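Preparing and Submitting Your Story Manuscript

Contributor Handbook, Section 3

Print this page | E-mail this page
Last updated: 22nd May
Reading time: 2 minutes

This section explains how to prepare a short story for Uvanard, the speculative fiction annual published by Puvitz Press. Please read it in full before opening a submission form. Manuscripts that do not follow these steps may be returned unread.

Before you begin

You will need a contributor account, a finished story, and a short author's note. The note appears after the story in the printed volume and tells readers where the idea came from. It may be no longer than 80 words.

Setting up the file

1. Open a new document and set the margins to one inch on all sides.

2. Choose a plain serif typeface in 12 point and set the text to double spacing.

3. Place the story title and a page number at the top of every page. Leave your name off. It is collected separately on the form.

4. Mark scene breaks with a single centered number sign. Blank lines are lost when the file is converted.

5. Type invented words exactly as they should appear in print. If your story uses a made-up language or alphabet, attach a word list as a separate file.

Note: The word list is for the copy editor only and will not be published. 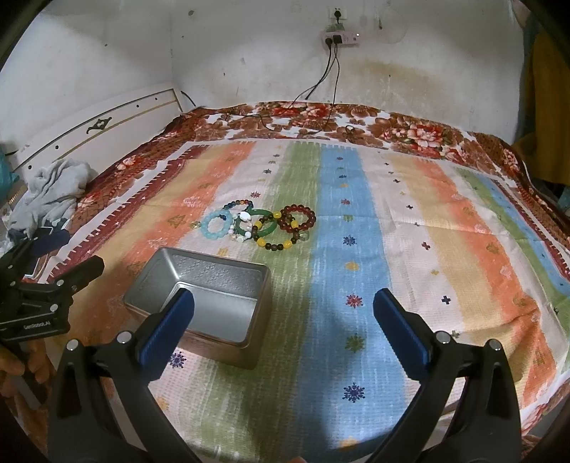
Bracelets on a striped blanket.

Completing the form

6. Sign in and select Short Fiction. Stories of fewer than 600 words belong under Brief Fiction, which has its own form and its own reader.

7. Enter the title, the word count, and up to two themes from the menu. Themes help the office assign a reader. They do not affect selection.

8. Declare any earlier publication, including on a personal website or in a members' newsletter. Translations are welcome – the translator's name and written consent must be entered in the field provided.

9. Upload the manuscript, then the word list if you have one. Wait for the green bar before moving to the next screen.

10. Paste the author's note into the final box and select Submit.

Caution: Selecting Submit locks the file. To correct an error after this point, you must withdraw the story and begin again at step 6. The withdrawn copy cannot be restored.

After submission

A receipt with a reference number is sent to the address on your account. Keep this number and quote it in all correspondence. Each story is read by two members of the editorial staff, and a third reading is arranged where they disagree.

Questions about eligibility and translations should be addressed to Mieke Boersma, Fiction Editor. Questions about contracts and payment should be addressed to Hilde Declercq at the Balen office.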